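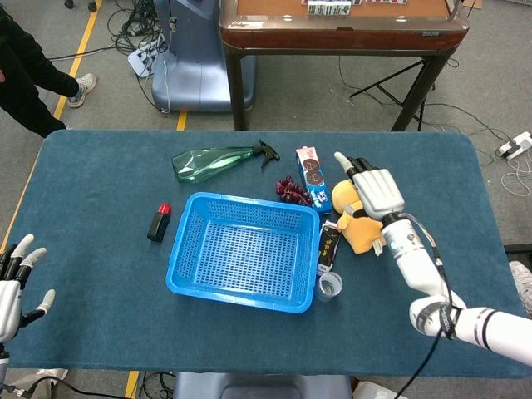

Figure 7.1 A two-armed robot at a felt-covered table, with an empty basket and a mix of small items. A person stands nearby.

Chapter 7
Who does the rest of the job?

Enda Egan packed mixed orders at the Parkex warehouse in Clarnham for years before the company brought in its first robot packing station. The brochure from the supplier, Giteo, promised that staff would be "freed from repetitive tasks". Egan kept a copy in his locker. By January he had written a list on the back of it, and everything on the list was a task he had not done before the machine arrived.

He now set out the goods so the arms could reach them. He picked up what was dropped. He logged each stoppage on a tablet, under one of a set of codes that never quite matched what had gone wrong. His pay stayed the same and his job title changed from packer to station attendant. Whether that counts as being freed is a question this chapter asks you to keep open.

Supporters of automation often talk as if a job were one thing that a machine either can or can't do. Look again at Figure 7.1. A soft duck-like toy, a bunch of grapes, a spray bottle lying on its side and an upright snack box all call for a different grip. A human packer makes those changes without thinking, and so they seldom appear in a job description. When a firm prices the work, it tends to price the movement of goods from one spot to another. The judgment comes along unpaid.

Be careful with the numbers, too. Parkex told its staff that the station could handle 600 items in a shift. Egan's supervisor later explained that this was a target, set on the assumption that an attendant would be present the whole time. A human packer on the same floor was expected to handle around 70 orders, each with several items in it. The two figures measure different things, yet they were shown side by side on a slide at a Wednesday staff meeting, and few people in the room had the chance to ask about it.

None of this shows that the station was a failure. Some workers at Clarnham were glad of it. Heavy lifting went down on the late shift, and one packer with a bad shoulder was able to stay on. A rival firm, Zabala, put in similar equipment after talks with its workers and agreed to retrain them on paid time. The machines were much alike. The bargain around them was different, and so were the results for the people on the floor.

In this chapter we look at how tasks are divided when a machine enters a workplace, who decides on the division, and what happens to skill, pay and safety afterwards. Section 7.1 covers the idea of "leftover" work. Section 7.2 returns to Parkex and compares its rollout with the one at Zabala.

Before you read on
Think of a job you have done, paid or unpaid. Write down what you were told the job was, then write down what you did in a normal hour. Keep both lists — you will need them for the activity at the end of Section 7.1.

Key terms
task, job, leftover work, attendant, deskilling, throughput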